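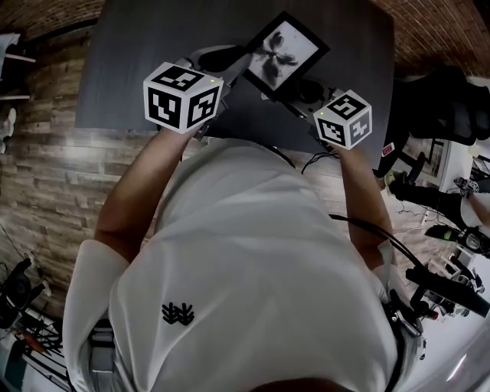
Adjunto 1: el cuadro de marco negro, sobre la mesa gris oscuro.

Ticket 267 - Deschamps, marco pequeño con lámina
Estado: reabierto
Lunes, 2 de diciembre de 2024

Motivo: el cliente dice que la lámina "salió borrosa" y pide cambio.

Nota 1. No lo veo claro. El motivo es una silueta oscura sobre gris claro, como un insecto o una flor, y en el adjunto se ve difusa. El catálogo de Wodus enseña el mismo desenfoque. ¿Defecto o diseño?

Nota 2. Tallton contesta que "la humedad del almacén" lo explica todo. Lo mismo dijeron en octubre con los marcos torcidos. Sin medición no lo acepto.

Nota 3. Pedida foto de frente, con el cuadro apoyado en plano. En el adjunto está inclinado y así no se juzga ni la nitidez ni la escuadra del marco.

Nota 4. Turititz propone limpiar el frontal con un paño seco y cerrar. Dudo que un paño arregle una impresión, pero que lo prueben y manden foto de antes y de después.

Pendiente: comparar con otra unidad del lote 29. No se autoriza el cambio hasta entonces.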